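Planning the Equipment for a Bin Picking Cell: Project Report, Trundside Lab

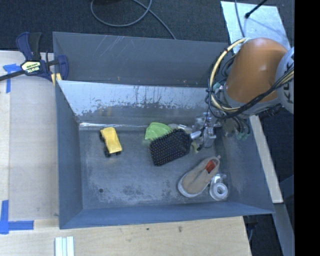 Yaa Quaye thought we should have written the budget before we touched the arm, and said that a list made afterwards only records what has already been spent. We agree with part of this. The first list was made in August from catalogues, and most of it had to be changed once we had used the cell for a few weeks. This report sets out the second list and how we arrived at it.

1. What we were asked to do

The department wants a second bin picking cell so that two groups can work at the same time. The arm and its controller come out of a separate fund and are left out of this report. Our task was to plan everything else: gripper, bin, table fixings, cable management, spares and the objects to be picked. The limit was 1106 pounds including delivery.

2. How we worked

We used the present cell as the starting point. Each of us kept a log of anything that stopped work, with the part involved and the time lost. We then asked two suppliers, Carno and Lahlou, for prices on the parts that came up in the logs. Pikanby was asked as well but only sells complete cells.

3. The bin

The bin in use is metal, with a sloping panel across it and an empty section behind. The slope is useful and we want to keep it. Things placed against it are harder to reach than things in the open, and a test with no hard cases tells us very little. The metal itself gave us more trouble. It reflects, and a yellow toy standing on the floor of the bin shows up again faintly on the panel. It also scuffs, and the marks do not clean off.

We compared a new metal bin with a plastic one from Lahlou. The plastic one was cheaper, but it flexed when we pushed on the side by hand. We chose metal again, with a matt coating on the inside. The coating adds 70 pounds. This was the item we argued over longest, and one member of the group still thinks a sheet of grey card would do.

4. Holding the bin still

An IRWIN bar clamp grips one edge of the bin, and blue tape marks out places on the table. Both stay on the new list. We had planned to buy a fixing plate with bolts, but bolting down makes it slow to change bins, and the price was more than all the clamps together. We have put down clamps and several rolls of tape. Tape was missing from the first list altogether.

5. Objects

The first list had a boxed set of test objects from Carno. We removed it. The set is well made, but most of the pieces are rigid and one colour, and we learned more from household things. A slip-on shoe, a paddle hairbrush and a toy vehicle differ in stiffness, surface and weight, and can be bought cheaply. Clear and shiny items should be included on purpose. We have allowed for 16 objects, with a small sum held back to replace any that get damaged.

6. Cables and gripper parts

The cables loop out from the arm in a thick bundle and run close to the gripper. Five entries in our logs concern cables or hose fittings. We have budgeted for a cable guide, ties and spare fittings of each size in use. Finger pads are on the list as well. Carno sells them in packs of 8 and we have allowed for two packs.

The gripper is the largest single cost. Lahlou quoted lower, but delivery was about ten weeks, too late for the next group. We recommend the Carno gripper.

7. Result

The full list comes in under the limit, with a little left over. We suggest leaving this unspent until the cell has been running for a month. The prices were given by email and should be checked again before ordering. Delivery from Carno was quoted to the front desk only, so someone will need to arrange for the boxes to be brought up to the lab.

8. Things we did not cover

We did not price lighting. The new cell will be nearer the window and the light there changes through the afternoon, so lamps or a blind may be needed. We also did not look at guarding, as the safety officer is dealing with that separately. The log sheets and both quotes are in the project folder.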